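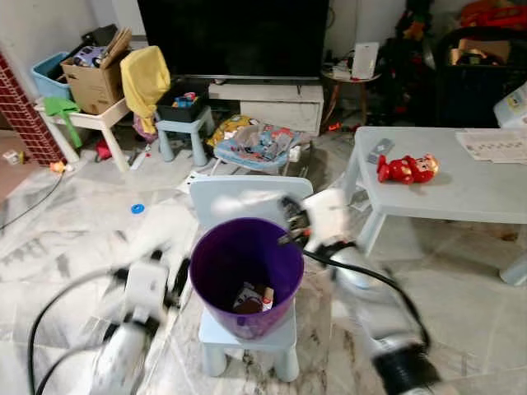
Right gripper at the rim of the bin, both arms in motion.

Setting up a bin task on the Dretano two-arm kit

These steps cover the Dretano kit with firmware 38 or later. Base mounting and first power-up are in part 4 of the manual.

1. Put the bin on a low, stable stool between the two arms. Both grippers must be able to reach the rim with the elbows still bent.

2. Route the arm cables along the outside of each arm. Leave enough slack at the wrist for a full turn in either direction.

3. Open Jornlow, load the bin profile and select "Teach rim". Jog the right gripper to the rim, press Save, then repeat with the left.

4. Set the approach height to 116 mm. Lower values work with shallow bins, but test them at quarter speed first.

5. Place one soft item in the bin and run 8 cycles. If the gripper touches the rim on the way in, teach that side again. Do not correct it with the offset field, which shifts both arms.

6. Save the profile under a new name. Updates overwrite the default.

Known issue: with both arms at full speed, the stool can creep on smooth flooring. Rubber feet fix this. The kit does not include them.

Tested by Sabina Begum and Rizwan Bhattacharjee. Last revised August 12, 2018.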